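Garkbridge Opens Its Hilltop Trail to Overnight Walkers

Travelers heading to Garkbridge this May have a brand new reason to stay longer than an afternoon. The Sullholm Trail, a path that climbs from the old ferry landing to the lookout above town, is now open to overnight walkers for the first time, with eight sleeping cabins waiting near the top.

The climb is a good one! There are 794 steps cut into the steepest part of the hill, and after that the path levels out and winds through pine woods until the bay comes into view on your left. Most people in decent shape will manage it before lunch, though it would be a shame to hurry. Bring real shoes and more water than you think you need – the only tap on the way up is at the halfway shelter.

Josué Guerra runs the cabins with his business partner, Luana Rezende, and the two spent most of last winter getting them ready. Each one sleeps two and has a wood stove, a small porch and a window facing the water. "We wanted people to be able to see the sunrise without setting an alarm for three in the morning and climbing in the dark," Guerra said. "Now you just open the door."
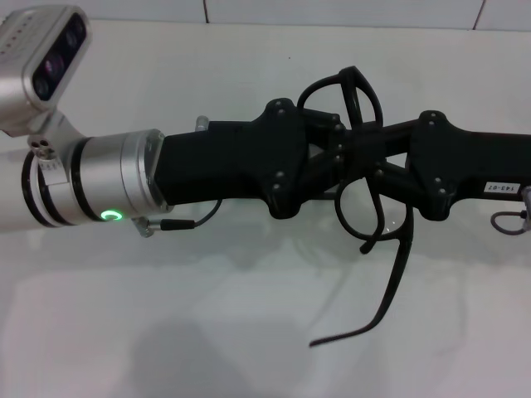

A robot arm with a camera module mounted near its wrist.

Dinner is served at one long table in the main lodge, and it is worth planning your day around. Jussara Miranda cooks whatever came off the boats that morning, along with beans, greens and a dark, sticky bread she bakes with local honey. On opening weekend the kitchen sent out a fish stew with so much lime and fresh herb in it that the whole table went quiet, and then everyone wanted seconds. Vegetarians are well looked after, but let the lodge know when you book.

Getting to Garkbridge is easier than it used to be too. The Plolar ferry now makes the crossing every day except Monday, with the first boat leaving at 8 a.m. It carries up to 19 passengers, so the early boat fills fast on sunny days. Gervásio Peixoto, the skipper, likes to swing close to the seabird cliffs when the water is calm – sit on the right side going out and keep your binoculars handy.

If your legs still work the next day, take the longer way down through the Yin valley. It adds a couple of hours, but you get two waterfalls, a swimming hole cold enough to make you yell, and a tiny cheese shop at the bottom where Valquíria Figueiredo cuts very generous samples.

Cabins can be booked at the ferry office in Garkbridge or by phone. Sheets and towels are included, and dogs are welcome in two of the cabins. The trail itself is free and open to day walkers from dawn to dusk.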